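Vovmont Fold Station — gallery

Trial at the Clorness laundry, Kernham

The Vovmont Fold Station is a two-armed folding unit for small laundries, sports clubs and hire shops. It is sold as a kit: two arms, a padded work surface, a control box and a year of software updates. We had one on trial at our Clorness site for 21 working days, folding football and PE kit that would otherwise have been done by hand on the back bench.

This page covers the trial in captions and short notes. The full write-up, with the costings, is being put together by Bożena Ziółkowski and will go on the reports page when it is ready. Notes here are by Hubert Krajewska, who ran the station on most shifts, with additions from Kacper Witkowska on the software side.

Setting up

The kit came in 3 crates and two of us can lift any of them. Assembly took a morning. The arms bolt to the bench through a steel plate, one on each side, and the surface goes between them. Vovmont supply a paper template for the bolt holes. Use it. We measured by eye the first time and had to drill again.

The bench must be level and must not rock. Ours did, slightly, and the arms were missing hems by a finger's width until Remigiusz Brzozowska put a brace across the back legs.

You also need two power sockets and a network point. The control box will run without the network once it is set up, but it won't take updates or send its daily log.

The work surface

The surface is covered in pale grey fabric over thin padding. The give in it helps, as the fingertips can get under an edge without scraping on something hard. Shirts stay put on it better than they did on our laminate bench. It does pick up lint, and we went over it with a roller at the start of each shift.

The cover comes off for washing. Order a spare with the kit, or you will lose half a day while it dries.

Folding shorts

Shorts are the job we bought the trial for. A school order can have a few hundred pairs in it, and they are dull to fold by hand. The station lays one leg over the other, squares up the shape and then works from the bottom edge. The two arms take a corner each and move together. Keeping them in step matters most at the waistband, where the elastic gathers the cloth and pulls it out of line.
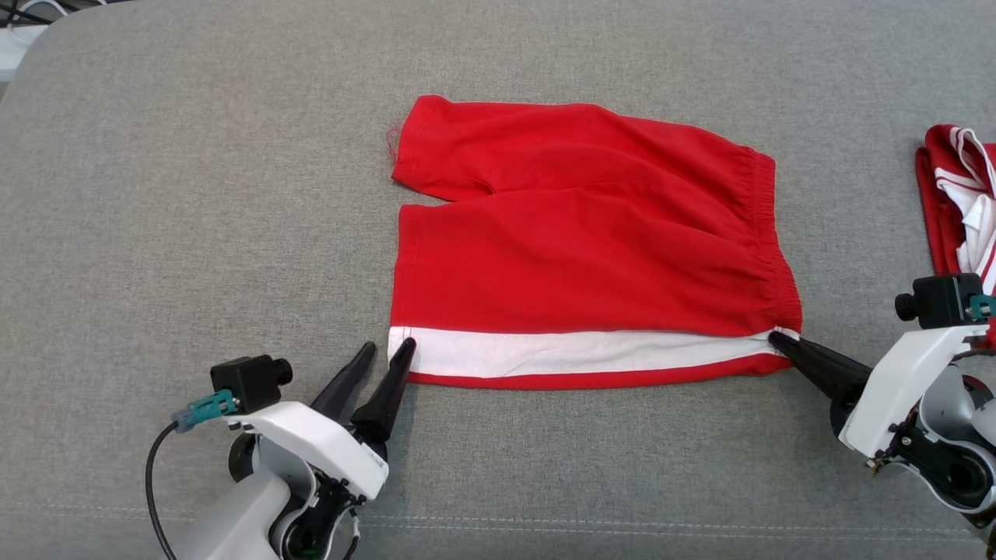
Waistbands took the most tuning. With the factory settings the arms pulled too hard on anything elasticated and the fold sprang back as soon as they let go. Kacper lowered the pull setting and added a short pause before release, and after that most pairs stayed flat. Heavy drawstring shorts are still hit and miss. We fold those by hand.

Worn edges are another thing to watch. Older kit often has threads hanging from the hem, and the fingers can catch on them. It doesn't stop the machine, but it can drag a corner out of place. Snip long threads when you sort the load.

Grippers and cameras

Each arm has a two-fingered gripper and a small camera of its own. The fingers are tapered and handle thin polyester and cotton equally well. They are less happy with thick fleece, which tends to slip out on the second fold.

The cameras need to see a clear edge. Plain garments with a contrasting stripe or trim gave the fewest faults. Grey kit on the grey cover gave the most, and we ended up putting a dark cloth down for one school's tracksuits. Vovmont say a second cover colour is planned for December.

Keep an eye on the camera cables. They have to move with the arm, and a cable that has worked loose from its clip will snag sooner or later. We checked the clips every morning after the first week.

Feeding and stacking

The station does not sort. Someone has to put the garments within reach, right side out and not in a tight ball. It will shake out a crumpled pair of shorts and lay it flat, but this takes much longer than the fold itself. We got the best pace by having one person feed the station and pack orders at the same time.

Finished items go onto a stack at the side. The stack gets untidy above twenty or so pairs of shorts, so move it before then. There is a setting for stack height that sounds a beep when it is time.

How much it did

The log shows 1,141 items folded over the trial. Shorts made up most of that, then shirts, then towels. A practised person is faster — Roman Walczak beat it easily on shirts, and nearly everyone beat it on towels. The gain for us was that the station carried on through breaks and the late shift, when there is only one person in.

Faults were mostly missed corners. The station stops, shows an amber light and waits. You straighten the garment, press the button and it starts the fold again. In the last week this was happening a few times an hour, and early on it was a good deal more.

Noise is low. You can hold a normal conversation next to it, which is more than can be said for the dryers.

Cleaning and care

Wipe the fingers and the camera lenses at the end of each shift with a dry cloth. Don't use fabric spray near the arms. The joints are sealed and do not need oiling. Vovmont ask for a service visit after 4,000 hours of running, which we were nowhere near.

One fingertip wore smooth and was replaced under the trial terms. It is a push fit and took a minute or two. Spares come from Zieliński, who handle parts and repairs, and ours arrived in two days.

Would we keep it

For shorts and plain shirts, yes. For mixed loads, not yet. We have asked for a longer hire over the start of the school year, when the kit orders come in together, and will add more to this page if that goes ahead.

Anyone who wants to see the station working can call in at Clorness on a weekday morning. Ask for Hubert at the front desk and bring a bag of your own kit if you would like it tried.

Page last updated 11 June 2022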